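Sorting work at Raltdale: what the pilot changes for the packing staff

The Raltdale site has entered the second stage of its sorting pilot. The work is narrow in scope. Loose items are taken off a table and placed in baskets by category, with one humanoid unit doing the picking and one member of staff responsible for the station. The practice room at Gestancombe uses the same basket layout, so a person trained in one place can run the other without a new checklist.

The procedure was written by the Buchanan packing team, who have done this job by hand for years. Their sheet sets the order of work, the position of the baskets and the point at which a person steps in. Selton supplied the control software and has an engineer on call until the end of March.
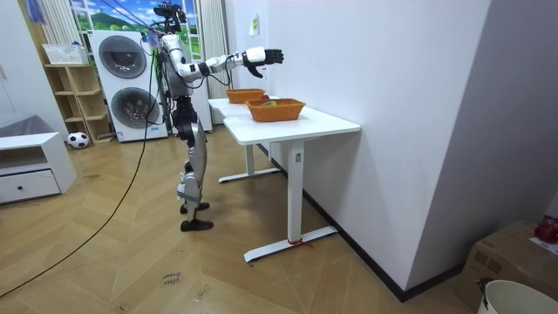
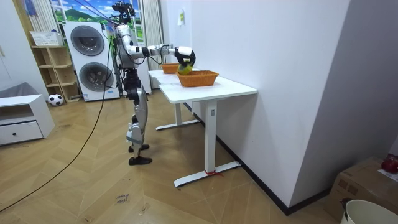 Practice station, orange baskets on a white table.
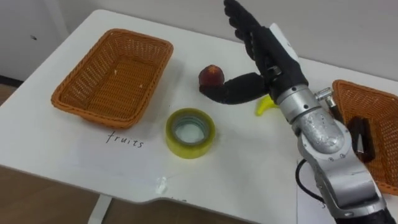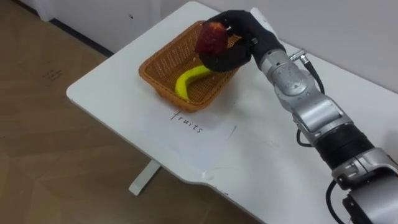
Labeling is the part of the job that has changed most for staff. Under the old routine, categories were kept in people's heads and a new starter learned them by asking. The station now carries a written label for the sorted category, as with the word "fruits" on the paper in front of the basket that holds the banana, and the operator checks it at the start of each shift. The label is for the people. It lets anyone walking past see whether an item has gone to the wrong place – a check that used to depend on who was on duty.

Job content has moved as well. Operators on the pilot spend less time lifting and more time resetting the table, logging failed grasps and deciding which items should stay with manual packing. A failed grasp is logged with the item type and the position of the hand, and the operator does not retry it more than 2 times. After that the item is moved by hand and the run continues. Several operators have said the logging is tedious. The form has been cut from 27 fields to 14, and the free-text box has been kept at their request.

Shift lengths and pay grades are unchanged. Staff who work the station rotate back to the main line at midday, so that hand-packing skills are not lost and the monitoring work is shared.

The current stage ends after 400 logged runs. Results will be posted on the notice board at Raltdale and sent to Gestancombe by internal mail. Requests to join the next training group should go to the Buchanan office before the end of February.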